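# blocks-into-box sim set: README + house rules
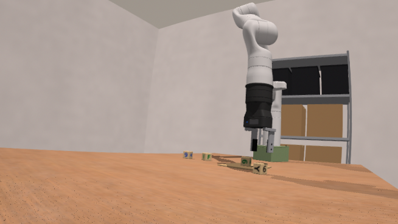 Quick version so people stop pinging me. Full rules doc is Anoma's, lives in the Darko wiki. If this file and hers disagree, hers wins, tell me and I'll fix it.

Status: v2, frozen 17 June 2023. All simulated, no real-arm data in here. Don't mix with the Trendport bench recordings, different units for gripper width.

## What's in it

- 2239 episodes total
- 1064 of those passed review, listed in `accepted.txt`
- the rest kept on purpose, see "Failures" below
- 14 table layouts, light direction varies, room doesn't
- task text, one line per episode, plain English

Objects on the table are small wooden letter blocks, a couple thin sticks and the green box. Shelving in the background is set dressing. Never a target. If a task line mentions the shelf it's a bug, file it.

## Rules for adding episodes

1. Start pose = gripper pointing down, fingers open, above the table. No exceptions, the reset script checks.
2. No contact in the first second. Arm touching anything before the clock starts, bin the episode.
3. Name a block by ONE face, character plus color ("the block with the blue 9"). More than one face has print on it and people were labeling the same block two ways.
4. 6 and 9 are a mess. Look up the block ID in `layout.json`, do not guess from the render. Tharushi relabeled a whole layout in v1 over this, please don't make her do it again.
5. Sticks have no names. "the longer stick", "the shorter stick". Thats it.
6. Blocks resting on sticks are allowed. Tag `stacked`. Don't tidy the table first, messy starts are wanted.
7. Speed cap stays on even in sim. Policies learned at silly speeds were a pain to slow down later.
8. Seed gets written to the episode header. No seed, no merge.

## Review

Two people per episode, neither one the person who made it. Watch the full thing at normal speed, then the last second again slow. Pass means:

- named object ends inside the box, let go
- box didn't slide off its mark (tolerance in `config.yaml`)
- no finger going through the table or the box wall
- task text matches block ID

Any finger clipping = fail even if the block lands fine. Physics glitches teach bad habits and the real gripper can't do them.

## Failures

Keep them. Put a reason code in, one of `drop`, `miss`, `clip`, `wrong_block`, `timeout`. If none fit use `other` and write a sentense. An empty reason gets bounced back to you.

Don't retry the same seed until it passes and then upload only the good one. Jollel did that with an early batch and the success rate in their writeup was useless, we had to pull it.

## Before anything goes to a real arm

Sim pass doesn't count as a safety check. Separate sign-off, separate form:

- e-stop tested that day, by the person running it
- reduced speed for first runs
- nobody's hands over the table while the arm is powered
- workspace limits loaded from the cell, NOT from the sim config
- Anoma signs, or Tharushi if she's out

## Known problems

- shadows a bit long in some layouts, leave it
- layout 9 has a stick that jitters on reset. Filter on `jitter: true`
- depth is noisy on the far side of the box
- Climum loader wants the old folder names, run `rename_old.sh` first

## Using it

Internal plus partners, ask before passing on. Report numbers on the held out seeds only and say which version. v1 numbers don't compare.

Next freeze in July. Get changes in before then or they wait.

Maintainers: Tharushi Haque (data, labels), Anoma Sikder (rules, sign-off)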